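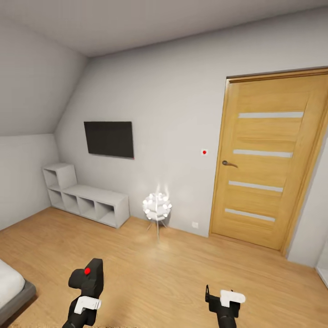 Maricica Ardeleanu wrote to us in July that she'd tried three plural lists before this one and none of them told her what to do with *cap*. Capete if it's heads on shoulders, capi if it's chiefs, capuri if it's headlands. All on one card here, with a sentence for each. She bought the second box too.

# Tudar Romanian Plurals, card set

Nearly 3,000 nouns, singular on the front, plural on the back. For learners past the first textbook and for teachers who are sick of making their own handouts.

New printing, same word list as last time plus corrections. If you own the old one you do not need this one, just get the corrections sheet (free, ask by email).

## What you get

- 2 boxes, A to L and M to Z
- 24 pattern sheets, one per plural type
- a booklet of the 249 nouns we call awkward
- dividers, blank cards for your own words
- audio download, code is printed inside the lid of the first box

Gender on every card, top right, m / f / n. Stress marked with an underline, not an accent, so it doesn't get mixed up with the real diacritics. We had emails about that.

## How the cards are sorted

Alphabetical out of the box. Most people resort them by pattern after a week or so, and the small code in the bottom corner is for that. Match it to the sheet with the same code.

Vowel changes get their own sheets: *masă, mese*. *fată, fete*. *stradă, străzi*. Consonant changes as well, *brad, brazi* and freinds. Where a word does both it goes under the vowel and there's a pointer on the other sheet. Sorin Olteanu wanted it the other way round and we argued for a month. Vowel won.

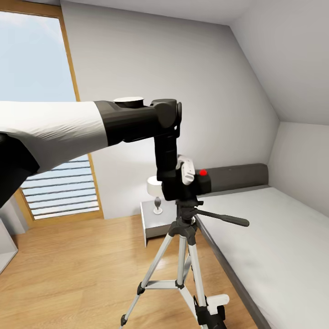
Neuters are the big group for most buyers. Masculine in the singular, feminine in the plural, so *un scaun* but *două scaune*, and then you still have to know whether it's -e or -uri. *Tren, trenuri.* No rule covers all of it. The sheets give the tendencies and the cards give the answer. Number word is printed with every neuter so the agreement gets drilled at the same time.

Doublets: where both plurals are in real use we print both. *Coperte* and *coperți*, both there. The one we'd teach first comes first. If you think we picked wrong, write in, people do.

## The awkward booklet

*Om, oameni. Soră, surori. Noră, nurori. Ou, ouă.* That kind of thing. Also nouns with no plural worth learning and nouns with no singular worth learning. Short note under each, mostly by Lies Dierckx, edited down a lot. Stapled, lies flat, ugly cover, sorry, the good cover is on the next run.

## Audio

Read by Relu Ardeleanu. Singular, pause, plural. Pause is long enough to answer out loud. Files are named by pattern code so you can play one sheet at a time. No app. Plain mp3s, put them on whatever you have.

## Known mistakes in this printing

Sheet for the -uri nouns has a heading in the wrong type size. One card in the S section has the stress underline a letter too far left, replacement is in the envelope under the dividers. Tell us if your envelope is missing.

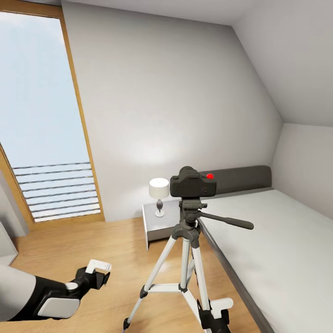
Do the cards give the genitive and dative forms?

Only for feminine nouns, in small type under the plural, since those are the ones where you need the plural to build the form: *fată, fete, unei fete*. Masculines and neuters don't change there without the article so we left the space blank.

## Ordering

Printed and shipped by Lerosard. Schools and evening classes can order extra pattern sheets without the boxes, say how many and where to. Single boxes also sold, but the sheets and booklet only come with the full set.

Replacement cards free if one arrives damaged. Give us the word, not a photo. Lost cards, use a blank and write it in, its what they're for.

Verb set is in progress. Marlina Ginting is on the participles now. No date yet.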